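Handheld gripper sessions: two rules that change in March

From the Sturell working group on recording practice

After the last round of comments we have 2,503 recorded tasks in the shared folder, and the review by Arvo Sjöberg showed that many of them differ in small ways which matter later. The group has therefore agreed on new wording for chapter 2 of the practice guide. It applies to all sites, also to those who joined through the Hisel programme.

The first change is about clear plastic. Until now, some sites removed every transparent item from the table. This is no longer asked. An acrylic holder may stay on the white surface, but its position must be written in the session sheet before the first grasp.
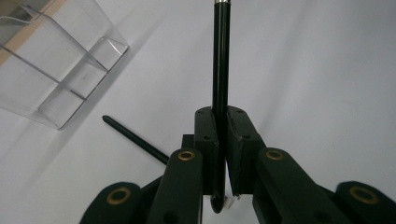
Grip on thin objects

Pens and similar slender items should be held upright between the two fingers, with the flat inner face against the shaft. A second pen may lie on the table – the sheet must then say which one is the target.

Check of the fingers

Printed fingers are now inspected after every 100 grasps. Please look at the fastener holes and at the pivots of the linkage, and write down any play you can feel. Sites which use the Sakamoto checklist can keep it, if they add a line for the pivots.

Questions and remarks on the wording can be sent to Arvo until the end of February.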